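Pondska Residents' Association
Minutes of the general meeting, 2 Oct 2021

Present: Aurelia Zamfir (chair), Teodor Buzatu, Anca Gavrilă, Ecaterina Filip, Valentin Bălan (minutes), and 23 members.

1. Previous minutes
Approved. Mr. Buzatu asked that "work to begin shortly" be struck from item 4, as it had also appeared in February. Agreed.

2. Water charges
Drestasgate has written to say charges will go up by 33 percent. The letter blames "network renewal." Ms. Gavrilă asked which part of the network had been renewed. The chair said the letter did not say. Mr. Buzatu doubted there was an answer and proposed asking for the invoices. Carried, two against.

The shared washroom is on the same meter as the garden taps, so members pay for both whether they use them or not.

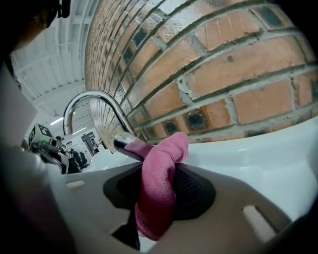
Washroom faucet and brick wall.

Ms. Filip wanted separate meters. Mr. Bălan pointed out that a meter has to be bought, fitted and read, and that the last saving of this kind cost more than it saved. Left open.

3. Offer from Gokiler
Gokiler offers a leak survey at no charge, followed by a service plan at 50 a month per building. Ms. Zamfir had met their agent and found him pleasant. Mr. Buzatu said a free survey by a firm that sells repairs will find repairs. Ms. Gavrilă asked for the names of other buildings on the plan. The agent had promised these and not sent them. No decision until he does.
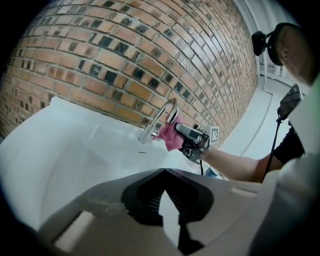

Photo: Pondska Residents' Association

4. Nedelcu parking lot
The owner again says resurfacing will be done "before the cold." A member asked which cold. The chair will write once more and ask for a date. Mr. Buzatu wished it noted that he does not expect one.

5. Other business
Ms. Filip asked why the hall key costs 2 to borrow when the rules say it is free. The chair will look at the rules.

Next meeting to be posted on the door.

V. Bălan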